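February 12, 2023

Wood moisture and drying, continued from the November pages.

Weighed the Trarow beech again this morning. The long board is now 2,108 g, and it has lost 15 g from the last weighing. I expected more. The heating in the Watside shop was off for the whole week, so I will not draw a conclusion from one number.

The small offcut is 273 g, same as before. I think this one is finished, but I want to see the same value two more times before I write it down as dry.

The pin meter from Rüegg gives different readings on the end grain and on the face. I knew this from the manual, but I did not know the difference is so large. From now on: face only, in the middle of the board, pins across the grain. Old readings without a note should be treated as doubtful.

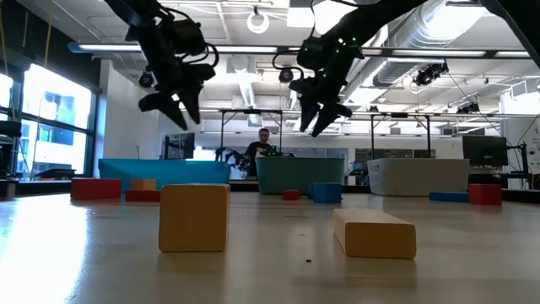

Wooden blocks on the table, the nearly cubic one at left and the flat one at right.

For the end sealing I still have two opinions. Wax is cheap and easy to take off, but it goes into the pores and later the glue does not hold well there. The paint from Grikstead stays on the surface. I ordered 500 ml and will try it on the next boards, one end wax and the other end paint.

To do: move the stickers closer together, the lowest board has started to bend. Ask when the heating comes back.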